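Course Handout 2: Surfaces, Finishes and Cleaning in Small Apartments
Housing Maintenance Certificate, Plenar Institute
Revised July 18, 2025

Purpose of the session

This handout supports the second lecture of the course. Students are expected to read it before the practical class in September and to bring a printed copy. The examples refer to the Cinska estate, a group of 789 rental apartments managed by the Zillov housing office.

1. Painted walls

Most interior walls on the estate are painted white with a matte finish. Matte paint hides small dents and uneven plaster, and it is simple to touch up between tenancies. It also marks easily when rubbed. Washing should begin with a soft cloth and plain water. Detergent is used only where water has failed, and the area is then rinsed.

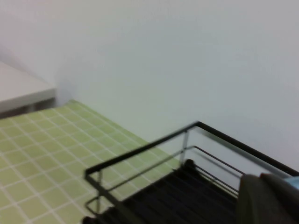

The inspection form divides wall damage into two classes. Class A covers marks that can be washed or painted over by the maintenance team. Class B covers cracks, stains that return after painting, and any sign of damp. Class B findings are reported to the housing office on the day of inspection - they are not to be painted over under any circumstances.

Under the estate's repair agreement, the cost of repainting after a normal tenancy is split, with 70 percent carried by the landlord and 30 percent by the tenant. Students should be able to apply this split to a written estimate.

2. Tiled surfaces

Glazed tile resists water and most household cleaners. The grout between the tiles is porous and will usually fail first. Smaller tiles mean more grout for the same area, and the time allowed for cleaning must be adjusted to match. Acid cleaners should be kept away from cement grout. Loose or missing grout is raked out, brushed clean and replaced before any sealer is applied.

Where a tiled top meets a painted wall, the joint should be checked for gaps and filled with a flexible sealant.

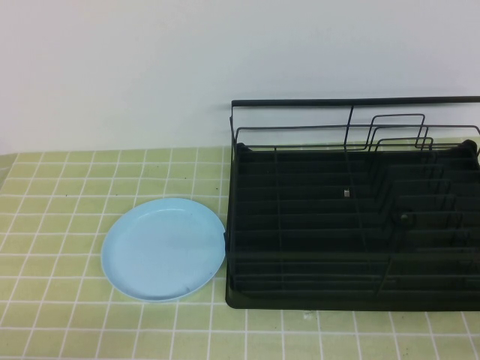
3. Reading and preparation

Aksoy, Care of Interior Surfaces, chapters on paint and grout.
Zillov housing office, inspection form and notes for new staff.

Students should complete one blank inspection form for a room of their choice and hand it in at the start of the practical class.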